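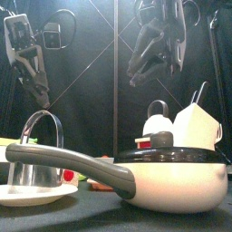 Wasp has moved into our office and outranks me. What do I do?

Asked by Marcelino Seixas, Nov 22, 2023

I run the Flalcombe branch of a small lettings firm. A very large, very sleepy wasp has been living in the blind behind my desk. I have been stung once already, on the thumb, while reaching for the cord. Head office told me to fill in form 19 and "avoid the area". The area is my chair. Is it a queen, and will there be 2000 of them by April?

2 answers

Benedek Veres
Almost certainly a queen looking for somewhere to spend the winter. She has no nest and no staff, so in that respect you are ahead. Put a glass over her, slide a bit of card behind and let her go in a shed or a log pile. Do it in the morning while the room is cold and she can't be bothered.
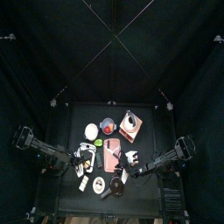

If you leave her be she may wake up when the heating comes on and go for a wander, probably during a meeting. As for the thumb, cold water and a moan. See a doctor if the swelling spreads.

Fekete
hoover. had 3 last year. dont empty it indoors

Marcelino Seixas replied: Glass and card it is. I have put the hoover down as plan B on form 19.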